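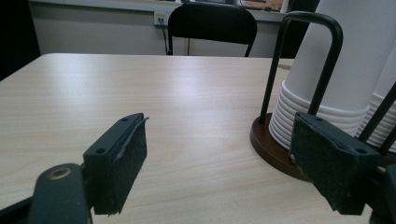 Reading time: 2 min

Progress note, cup cell, February

To: Josiane Lefèvre, Tevmont
From: Brisa Cárdenas

Short one this time, Karla needs the bench back at 14:30.

Both hand-held grippers serviced. Screws on the finger blocks checked and nipped up, two were slack on the left unit. Pads are the main headache. The left pad on one gripper is lifting at the top edge, a thin strip curling away from the block. Foam is still usable lower down but it wants replacing before the next long run. Grimshaw have quoted for a pack of 24, order is with Mitsuko for signing. Old glue comes off with a plastic scraper, dont use a blade on the blocks.

Table position marked with grey tape strips near the front corners, left and right. Anyone who shifts the table puts it back to the tape before doing anything else. Stand bases have the yellow and black tape on. Cable run on the right still a tangle, on my list.
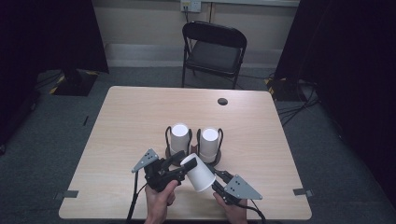 Will the pad delay push back the Edley handover?
Handover stays where it was, as long as the pads arrive this month.

Hours so far: 195 booked against the service budget, over 30 of those on the jaws alone. More than planned. Washington found the cause of the uneven closing, a worn bush in the linkage, and has swapped it on one unit. Second unit to follow when the part comes. No other mechanical faults open.

Cup side is fine. White paper cups, stacked rims down on the round wooden bases, wire frame over the top. We set the frames upright by eye and then check that the fingers can get at the bottom rims without catching the wire. Takes 4 minutes if the bases are already in place. Setup sheet now covers this, Karla is checking teh wording. 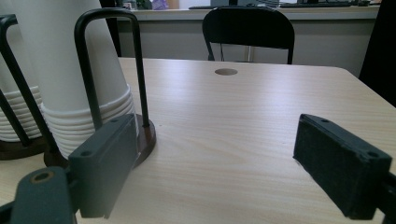 Who looks after the cell between visits?
Washington does the weekly check, and Mitsuko covers when he is at Tenen.

Still to do: fit new pads, second bush, tidy cables, print the setup sheet. Need from you: a yes on the Grimshaw order and a name for the invoice. Spare bush cost goes on the next claim, not this one.

Brisa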